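Progress report to the Apaza Fund, Nov 10, 2018
Lisville Community Cooking Classes

We are glad to write with good news from Lisville, and we hope you will forgive us if we go on a bit, as it has been a full and happy season. Your grant has now carried us through 16 evening classes, with 40 families signed up and a few more asking every week whether there is room — we do our best to squeeze them in!

Spending to date comes to $2,641, nearly all of it on groceries and the rent for the hall on Driltik Street.
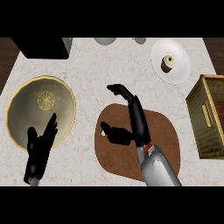

The soup and bread evenings have been the best loved so far, and people have started to bring recipes from their own grandmothers, which slows the class down and makes it much better. We did lose four evenings when the hall's heating was out, and we plan to make those up before the end of February.

The recipe booklet is with Votex, our printer, and should reach you with the next report. We would still like to find a second oven at a fair price.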